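Hilline Rooms: Bedroom Fit-out and Linen Notes
Gallery page, Unit 22

The second bedroom at Unit 22 was refitted in July and is now in regular use. This page collects the bedroom pictures with short notes on the furniture, the bedding and the way clothes are sorted on the bed. Measurements and part numbers are held in the Hedeo room register and are not repeated here. Text is by Retno Latuheru, with corrections from Sekar Gunawan on the joinery.

The room is small and the layout is fixed by the bed. Everything else was chosen to suit the space left over. The colour scheme is plain: white bedding, grey neutrals and light timber, in keeping with the other bedrooms on the floor.

Clothes are sorted on the bed itself. The sheet is pulled taut first, then garments are laid out singly so each can be flattened before folding. A bunched item on a white sheet is easy to find, and darker fabrics show lint against it. The pile order is tops, bottoms, small items. Anything without a partner goes back to the laundry.

Pictures from the bedroom follow.

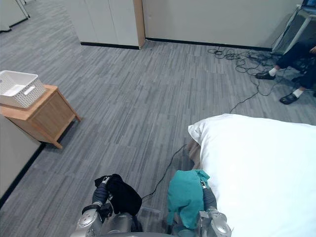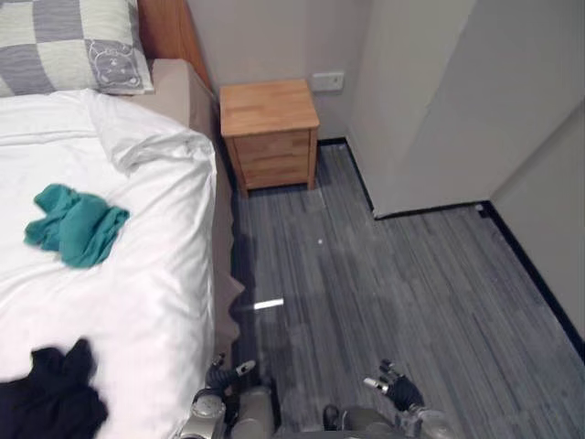
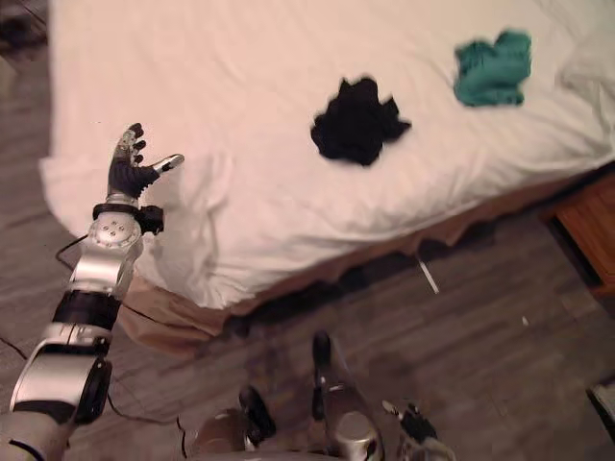 Bed with white bedding, and the black and teal cloths, second bedroom, Unit 22.

Notes on individual items

Nightstand. Light honey-coloured wood with short legs and a flat top. Two drawers, one above the other, no visible handles. The unit stands at the head of the bed, between the side panel and the back wall. Register entry 271. Yoga Raju asked for a wider model at the planning stage, but the wider one fouled the side panel and was returned to the supplier.

Storage basket. White, woven, rectangular and shallow, with a cut-out handle slot. It sits on top of a small wooden nightstand in the first picture. Assigned to small items during sorting and otherwise kept clear. Vacuum with the brush head and wipe with a damp cloth; do not soak.

Headboard and side panel. The headboard is wood in a warm orange-brown, noticeably darker than the nightstand. The mismatch was queried at handover and accepted. The side panel is padded and beige, and runs down the edge of the mattress. Padding should be spot-cleaned only. Check the fixings when the mattress is rotated.

Pillowcase. Checkered in large squares, pale grey-white and grey, with a cartoon bear face printed in grey outline. Larasati Setiawan picked the set from the Rakura children's range and it has outlasted the two plain sets bought in the same order. Wash inside out, cool line dry, and iron on the reverse side of the print.

Sheet. White. A flat finish is wanted before sorting starts, and corners are the usual fault. Where fabric bunches at the top corner, release that corner fully, square it and re-tuck, then work down the long side. Pulling from the foot of the bed only moves the slack about.

Floor and walls. Grey carpet, patterned in short staggered stripes of light and dark grey. The pattern hides tracking marks reasonably well and hides dropped socks very well – check along the bed before vacuuming. Walls are pale, with dark baseboards. The baseboards show dust and are wiped weekly. A white socket is mounted on the back wall above the nightstand, slightly to its right, and is left accessible.

Folding method used in this room

1. Shake the garment out once, away from the nightstand.
2. Lay it face down, collar or waistband toward the headboard.
3. Smooth from the centre to the edges with a flat hand.
4. Fold in the long sides first, then fold up from the hem in thirds.
5. Stack with the folded edge facing the door.

Dark and coloured garments are stacked separately until the dye has settled, which the Purba laundry sheet puts at three washes. Teal and other strong greens are treated as darks. Black items are folded last, on a lint-rolled sheet.

Mpho Mokgethi has since suggested folding on a board cut to drawer width. A trial board is on order. The thirds fold in step 4 fits both drawers as it stands, provided the heavier jumpers go in the lower one.

Register and costs

The refit came in at $2,352, with $533 of that for bedding and soft items. The balance covers furniture and carpet. Painting was carried under the general maintenance budget and has its own sheet.

Corrections to the register entries go to Sekar Gunawan. The pages for the main bedroom and the hallway cupboard are in preparation, and the linen schedule for the whole floor will be added once the new labels arrive.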